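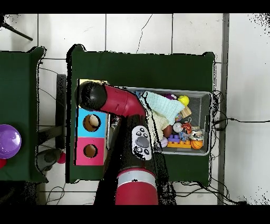 Give me a plain gripper with two fingers and a basket of mixed junk over any five-fingered hand on a spec sheet. I've come round to this slowly, and I'm now quite tiresome about it at work.

We spent most of February at our Presham workshop swapping end effectors on one arm. The Rillura is a parallel jaw, 12 screws and a cable, dull as a stapler. The Jokomby is the clever one, with soft pads and its own controller, and everybody wanted it to win. I did too! I'd read the brochure twice on the train and had already decided where it would live.

Then we gave both of them the basket. Ours has the kind of thing you'd tip out of a toy cupboard: a smiley-face ball, a little basketball, building bricks, a light blue knitted cloth that gets over everything. I love that cloth. A ball tells you whether the fingers close in the right place. Knitting tells you whether you've understood anything at all, because it folds and snags and hides whatever is underneath, and a gripper that looked brilliant on bricks suddenly looks lost.

Over 131 picks each, the Rillura dropped less. The gap wasn't huge, and I wouldn't bet my house on it holding up in somebody else's workshop, but what struck me was how the failures felt. When the plain jaw missed, we could see why from across the room and fix it before the kettle boiled. When the Jokomby missed, we opened a log file. Mikkel Hafþórsson, who is far more patient than I am, once spent a whole afternoon in there and came out with a theory about pad pressure that he withdrew the next morning.

I do want to be fair to it. On anything round it was a joy to watch, and the way it settles onto a ball without shoving it along is lovely engineering. If your day is nothing but fruit, buy it and be happy. My complaint is with how we compare these things. We test on clean cubes, one at a time, on a bare table, and then act surprised when a messy basket beats us.

The wooden box with the round holes has become my other favourite test. Getting hold of an object is half the job; letting go of it where you meant to is the other half, and far too many trials stop at the lift. A wide housing blocks the overhead view just when you want to see the hole. That led us to Poirier's little side camera, which I'd happily talk about for another page (I'll spare you).

So my plea is a small one. Before you spend 700 on fancier fingers, spend 20 on odd toys and a bit of knitting, and run the gripper you already own until you're sick of it. You'll learn its habits. I learned more about ours in a week of tangled wool than in the whole year before — and I enjoyed it more, too. We've got a third gripper coming and the cloth is going in first.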